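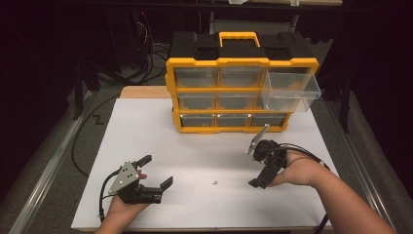
Parts organizer, top right drawer pulled partway out. One gripper in each hand.

benchrat_
14 replies | 5 shares

Our shop is looking at Zisex for a kitting job. Their pitch is that you hold the grippers yourself, do the task a bunch of times, and the arms learn it from the recordings. The sales guy says 1000 demos of the drawer task is plenty. I've been burned by "teach it by hand" before. Has anyone run one of these past the demo stage?

torque_me_not
We had the older Bawa setup with the leader arms. Two operators, 136 usable demos in the first week, and a whole lot more we threw out. It learned to open the drawer it saw most. Ask it for the one next to it and it went back to its favorite.

lowgain
That's a data problem, though. If 80 percent of your demos are the same drawer, what did you expect? Handheld is way faster than leader arms. I'd take it over Bawa any day.

torque_me_not
Faster to record, sure. Your wrist can do things the arm's wrist can't. We tried handheld later and a good chunk of the takes had poses the arm couldn't reach. You find that out at replay, after you've paid people to stand there.

benchrat_
lowgain, do you have numbers on a real part? Clear drawers on a white board with nothing in them is about as friendly as it gets. Mine are full of M3 washers and half the drawers stick.

lowgain
2000 demos, mixed drawers, two table heights. Worked well enough that we kept it. Sticky drawers were the weak spot, I'll give you that. The grippers we used didn't record force, so the policy had no idea it was pulling too hard -- it just tugged and dragged the whole cabinet.

skarberg_refugee
Dragged the cabinet, lol. Same here at my last place. We ended up screwing it to the bench and calling it fixed. Then management wanted to know why a scripted pick from Kerkov with a plain fixture did the same job in 5 days of setup. I didn't have a good answer.

lowgain
Scripted is fine until somebody moves the cabinet.

skarberg_refugee
It's screwed to the bench.

torque_me_not
benchrat_, ask them for the replay rate, meaning how many recorded demos the arm can physically follow. Then ask to bring your own cabinet, washers and all. If they want to use theirs, I'd walk.

benchrat_
Asked for both -- they said the replay rate "depends on the operator." Call is still on for later in June. I'm bringing the stickiest cabinet we own.

Last edited 10 June 2018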